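Workshop > Reviews > Grippers and tooling

Review: Skunorach finger and wrist camera kit, fitted to a two-arm overhead cell

By Gobnait Brennan

The Skunorach kit is sold as a refit for small parallel grippers. You get a pair of black fingers, a wrist camera with its bracket, a cable, a bag of screws and a printed setup card. It costs $528 per arm. We bought it for both arms of the tabletop cell at Dunne, where the arms hang over the table and move small objects between the surface and plastic baskets. The old fingers had worn unevenly and the old cameras drifted out of position every few weeks.

I fitted the kits with Kianoush Rezaei in July and have looked after the cell since. My comments are about fitting and upkeep. I don't have much to say about the software, as we use our own.

What the card tells you to do

The card asks you to park the arm, cut power at the cabinet, remove the old fingers and clean the mounting faces. That part is clear. Then it jumps to fitting the camera bracket, and it should tell you at that point to leave the bracket screws a turn loose. The fingers have to be in place before you can set the camera angle. We tightened the first bracket fully and had to undo it with the fingers already on, using a short key at a bad angle. The second arm took half the time.

The finger screws are a good length and bite well. The bracket screws are softer than I'd like, and one rounded off on the second removal. We replaced the lot with screws from the Husten assortment we keep in the drawer. Buy better ones before you start.

Threadlock is not supplied. Use a light grade on the finger screws and none on the bracket until the view is settled.

Setting the view

The camera sits close to the gripper, and the fingers are meant to appear in the lower part of its picture at all times. Skunorach gives a line on the card for where the tips should fall. We set it by eye with the gripper open, closed it on a block, opened it again and checked whether anything had moved. Then we compared the wrist view with the fixed camera at the table, which we've had for longer and trust.

Fixed camera and wrist camera, in turn.
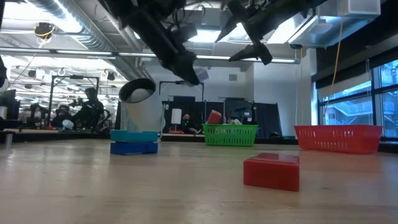
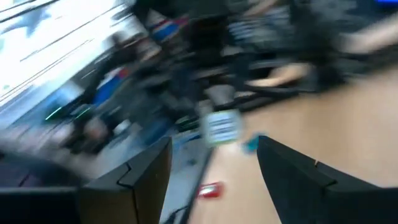
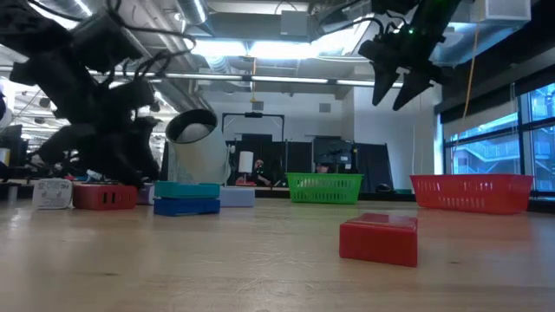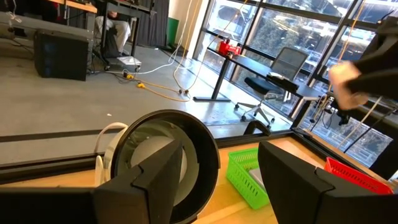 Finger alignment is the job you will repeat most, and the kit makes it fairly easy. Each finger has a stepped notch, and once you have learned where the notches belong in the wrist view you can spot a shifted finger from your chair. In the last of the four views both notched tips face inward with the black rim of a round object between them, and you can still see past them to the green and red baskets. I wouldn't want the fingers any higher in the view than that, or they begin to hide the thing you are trying to pick up. If one side sits higher than the other, loosen the bracket first and leave the fingers alone. Nine times in ten it's the bracket.

Motion blur

The wrist camera blurs when the arm travels fast. The second view above is a fair sample: the fingers are sharp and nearly everything past them has turned to streaks. The fingers move with the camera, so they stay clean whatever the arm is doing, and that can fool you when you glance at the screen to check focus. Always judge focus on something lying on the table, with the arm stopped. We had one camera slightly soft for a week before Kianoush noticed, and all that time the fingers had looked perfect.

A slower approach over the last part of the move helps. So does more light, up to a point. Our cell has big windows down one side and they can wash out part of the wrist view when the arm turns that way. The kit's exposure setting can be locked, and I'd recommend doing it in the afternoon if your windows face the way ours do.

Cables

My main complaint. The supplied cable is long enough for an arm mounted on a bench. On an arm that hangs from above it needs a service loop at the upper joint, and there isn't the slack for a good one. With the loop too tight, the connector at the camera takes the pull. With it too loose, the cable can swing into the fixed camera's view or catch on the mounting hardware. We ended up with Hesik extension leads and hook-and-loop ties, with a tie above and below each joint. Run the arm by hand through its full reach before you power up, and watch the cable the whole way, including on the return. Plastic zip ties are quicker to fit but they bit into the jacket on our old leads.

Wear and cleaning

We've logged almost 3,000 grips on the left arm. The finger faces show light polishing where they meet hard plastic and nothing worse. Smooth blocks are no trouble. Round parts can roll in the grip if you take them off center, and anything leaning at an angle inside a basket needs a careful approach so that a fingertip doesn't land on the rim. I wouldn't lift more than 350 grams with these fingers on our arms. The card gives no limit, and it should.

Wipe the inner faces with isopropyl and a lint-free cloth. Keep it off the camera lens, which has a coating that smears. A dry lens cloth is enough.

My upkeep list for the cell, taped inside the cabinet door:

Start of shift: look at both wrist views with the arms parked and the grippers open. Check the notches against the reference print.
Every week: finger screws, bracket screws, ties at each joint.
Every month: take the fingers off, clean the mounting faces, refit, reset the view, save a new reference print.
After any collision, however small: do the monthly job straight away.

Spares

Fingers are sold in pairs only. Ours arrived quickly. The bracket isn't sold separately at all, and I asked twice. If you bend one you buy the whole kit again, so we now keep one complete spare on the shelf for the two arms.

Rating

Fingers: very good. Camera: good once it's set. Screws, cable and setup card: poor. I'd buy the kit again for a bench arm without much thought. For an overhead arm, add the price of decent screws and an extension lead, and allow a full day for the first one.

Contact the reviews desk | Copyright Dunne Workshop Notes | Back to top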